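Conjunto de donuts de brincar Hovia

Referência: Hovia 16
Categoria: cozinha de faz de conta
Idade recomendada: a partir dos 3 anos

O conjunto Hovia reúne donuts de brincar e pratos para servir, pensados para jogos de pastelaria em casa, na creche ou no jardim de infância. As peças podem ser usadas sozinhas ou juntas com os restantes artigos da linha de cozinha Prirkis.

Os donuts vêm em tamanhos diferentes e com coberturas de várias cores, o que permite jogos simples de separar, emparelhar e pedir ao balcão. O de cobertura cor-de-rosa tem granulado branco e colorido sobre uma base branca espessa. O amarelo é mais pequeno, com base creme e pintas discretas na cobertura. Há ainda um donut branco grande, de topo arredondado, decorado com espirais amarelas e verdes.

Os pratos são baixos e largos. O bege tem um rebordo ligeiramente levantado e leva bem o donut grande; o outro é azul-petróleo, de forma plana.
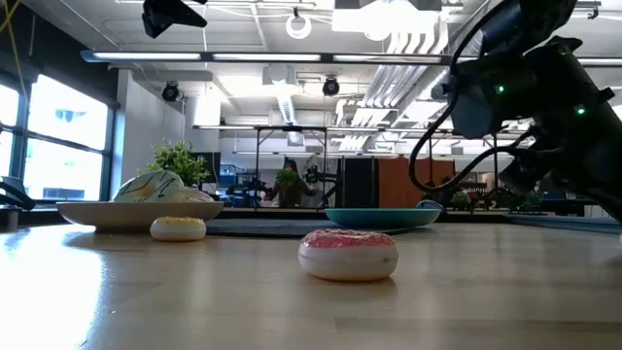 O que está incluído

O conjunto completo tem 9 peças, entre donuts e pratos, entregues numa caixa de cartão com tampa. O tapete de mesa é vendido à parte. Quem já tem um conjunto pode encomendar donuts avulsos, indicando a cor da cobertura na nota de encomenda.

Utilização em grupo

Para grupos de até quatro crianças, um conjunto chega. Em salas maiores recomendamos 2 conjuntos, um para a "cozinha" e outro para o "balcão". Els Koster, educadora, costuma começar com um pedido de cada vez: um donut de uma cor, num prato à escolha. Depois passa para pedidos com duas peças e, mais tarde, deixa que as crianças façam a lista.

Limpeza e arrumação

Limpar com um pano húmido e detergente suave. Secar antes de guardar. Não colocar na máquina de lavar loiça nem no micro-ondas. Evitar a exposição prolongada ao sol direto.

Encomendas e prazos

A linha Hovia é distribuída pela Rascombe, que já entregou mais de 3,000 conjuntos a escolas e famílias. Os artigos em stock seguem no prazo de dois dias úteis. As encomendas para escolas são tratadas por Rianne Leemans, através do formulário de contacto. A próxima reposição de donuts avulsos está prevista para outubro.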